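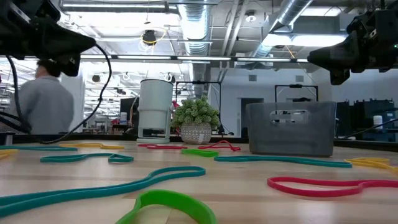

Attachment 1 – bands on the table, teal, yellow, red and green

Ticket: wrong pack count + order page stuck
Store: Wolau
Status: reopened
Category: Orders / Returns

Customer message, 9:40 am

Second time writing. Ordered the Ginska flat band pack, the 600 one, for the seed library. We use them on the envelope bundles. Order page says 600, packing slip says 500, bag label says 500. Charged for 600. Not a huge deal on its own but now the return form won't let me pick "wrong quantity", it's greyed out. Only option I get is "changed my mind" and that one takes the shipping off the refund. Not picking that.

Tried so far:
– logged out and in, same
– different browser, same
– phone app, the form opens then goes back to the order list
– cleared cookies, lost my cart, form still greyed out

Also the order shows up twice in my history now. Only charged once as far as I can see. Please check that.

Support reply, 10:15 am

Thanks for the details. Two things going on here. The listing was changed from 500 to 600 in October and older stock still had the old label. Your order was matched to the old item number, so the form thinks you got what you ordered and turns off "wrong quantity". The double entry is a display problem, there is one payment on our side.

Can you try the form again from the link in your shipping email, not from the order history? It loads a diffrent version.

Customer, 10:50 am

Link from email works better, "wrong quantity" is there now. But after I hit submit it spins and then "session expired". Did it 2 times. Typed the whole thing again both times, thanks for that.

Support, 11:20 am

Sorry. The form times out after some 30 minutes if the tab was open before you logged in. Close all Wolau tabs, log in first, then open the link. If it fails again don't retry, reply here and we'll enter it by hand.

Customer, 1:05 pm

Closed everything, logged in, went thru. Got a confirmation email. It says "replacement" though, I asked for the price difference. Don't need a whole new pack, we have Tralter ones left over for the big bundles.

Support, 1:30 pm

Switched to partial refund. Keep the bands, nothing to send back. Duplicate entry passed on to the site team, may show for a bit longer. Leaving ticket open until the refund posts.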